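Kasun Hettiarachchi
24th February

Everyone is posting their winter showcase rankings, so let me be the wet blanket again. A thread.

Dilberg has a 6'5" wing ranked 2nd in the region off two games. I watched both. He hit shots in one of them. In the other he stood in the corner and clapped a lot. 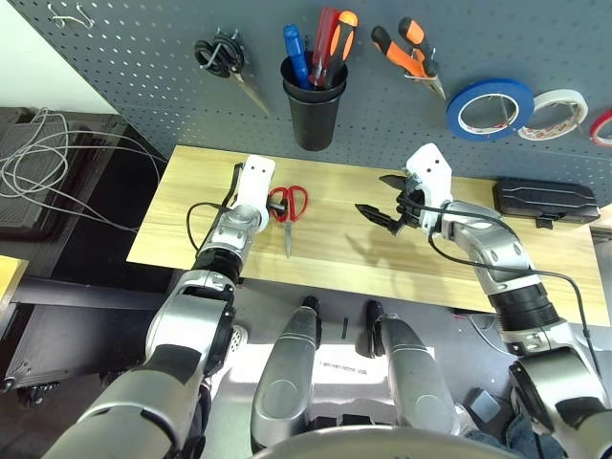

Tape up top, scissors on the left.

The writeup calls him a "three-level scorer." I have him down for zero pull-ups. Could be in there somewhere, but I'd like to see it before I repeat it.

Then there's the Lenard point guard. Fast, sure. But he only goes right, and every decent coach in the league will have that figured out by the second quarter.
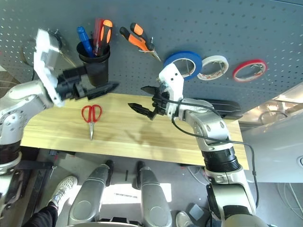

Red scissors out on the table.

The kid I'd take is the backup big at Aasen. Sets real screens, talks on defense, boxes out. Not ranked. Nobody's making a mixtape of box-outs, I guess.

Also, can we talk about Pravura? They charge families 60 bucks for an "evaluation" and the ones I've read are two lines long. One said "high motor." That was half of it.
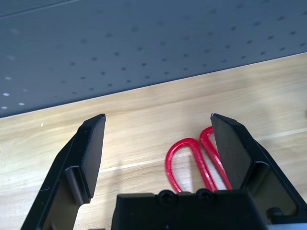
Scissors again, handle end.

Their list goes down to number 1417. Who is watching player 1417 closely enough to put him ahead of player 1418? Come on.

I'm not saying skip the events. Kids get good runs in - some get a call from a college. Just don't treat a February list like it's carved in stone. Half of it will be different by September.

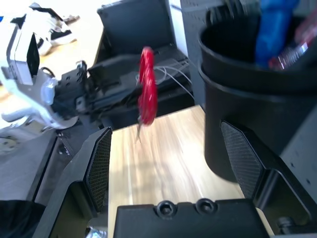 Does a ranking matter if a kid wants to play small college ball?
Very little, from what I've seen. Those coaches want full game film and a transcript, so send both and save your money.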